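Folding template

A folding template, also called a net, a box blank or simply a cutout, is a flat sheet of paper or card shaped so that it can be folded into a solid form, most often a small box. The outline is made up of panels joined edge to edge, with notches or tabs where one part has to clear or grip another. Dashed lines printed on the sheet usually mark the folds, and solid lines, where there are any, mark the cuts.

Templates of this kind are used in schools, in packaging work and in hobby papercraft. A good deal has been claimed for them as teaching aids, not all of it well supported.

Names

In mathematics classes the usual word is "net." Packaging firms say "blank" for the cut piece and "dieline" for the drawing it is cut from. Craft publishers use "template" for both, which causes confusion when a seller offers a template and the buyer gets a file with nothing cut. The word "pattern" turns up in older craft books and is still common among people who also sew.

Shape and markings

The simplest box blank has a base panel, side panels around it and some means of holding the corners. Glued designs have narrow tabs. Unglued ones rely on slots, tucks or overlapping flaps. Notches are cut at the corners so that two thicknesses of paper don't bunch up at the same point.

Printed fold lines follow no single rule. Many publishers use dashes for a valley fold and a mix of dots and dashes for a mountain fold, but plenty use one style of dash for everything and leave the direction to the instructions. The Kukelero sheets, sold in packs of 120, print dashes on one face only and expect the folder to work out the rest. Their packaging describes this as "intuitive." Reviews by buyers suggest otherwise.
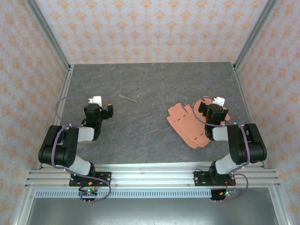

Paper weight matters more than most instructions admit. Light colored paper folds easily but gives a soft box that sags when anything is put in it. Heavy card holds its shape but cracks along the fold unless it has been scored first. Sheets sold for classroom use tend to be on the light side, probably for reasons of cost.

Grain is the other neglected point. Paper bends more cleanly along the grain than across it, and a box has folds running both ways, so one set will always be a little rougher. Publishers who promise "perfect creases every time" are promising something the material does not offer.

Tools

Folding can be done by hand alone. A ruler and a blunt point for scoring are the usual additions, and a bone folder — a smooth flat tool, now often plastic — is used to press the crease down. Thin sticks, the back of a butter knife and empty ballpoint pens are all recommended in hobby writing as substitutes. The differences between them are small. The scoring set sold under the name Tasel includes 2 folders of different widths, and the maker has not explained what the second one is for.

Use in teaching

Templates are widely used to show how a flat shape becomes a solid one. Supporters say that folding a net improves spatial reasoning, and the claim is repeated in many teacher guides, usually without a source.

The study most often mentioned by sellers was published in Lement, a small newsletter for craft teachers. Its author, Lăcrămioara Manole, collected answers from 1,379 pupils who had used paper nets during one school term. Sellers' brochures round the figure up to 2,000. Manole's pupils did report enjoying the lessons, but there was no comparison group, and the test at the end asked them to identify the same nets they had already folded. Manole wrote in the same article that the results "say little about other shapes," a sentence the brochures leave out.

Raluca Dinu, replying in a later issue, argued that much of the benefit might come from cutting and handling the paper, with the printed lines adding nothing. She proposed giving one class blank outlines and another class marked ones. Neither author appears to have carried this out.

Common faults

Most failed boxes come from folding on the wrong side of the line by a small amount. The error adds up across the panels, and the last flap doesn't meet its slot. Printing a downloaded template with the "fit to page" setting left on changes its size, which is harmless for a plain box but ruins one meant to hold a particular object.

The Pop series of boxes, advertised as needing no glue, is often mentioned in this connection. Its tabs hold well the first time. After several openings the slots widen, and many users end up adding tape.

See also

Bone folder
Dieline
Net (geometry)
Papercraft
Scoring (paper)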